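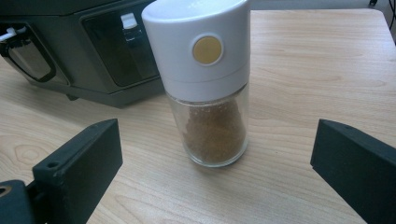 Tukau would like to know whether the Dutine kit is worth renewing, and asked for the answer in one line. It got five.

In August we logged 224 grasps on kitchen items, of which 170 held. Glass jars remain the kit's weak subject, and the spice grinder is now the best-known member of the team. Betancur replaced 8 finger pads under warranty and sent a survey with each.

Spend is at 96 per cent of budget. We recommend renewing, with softer pads and fewer surveys.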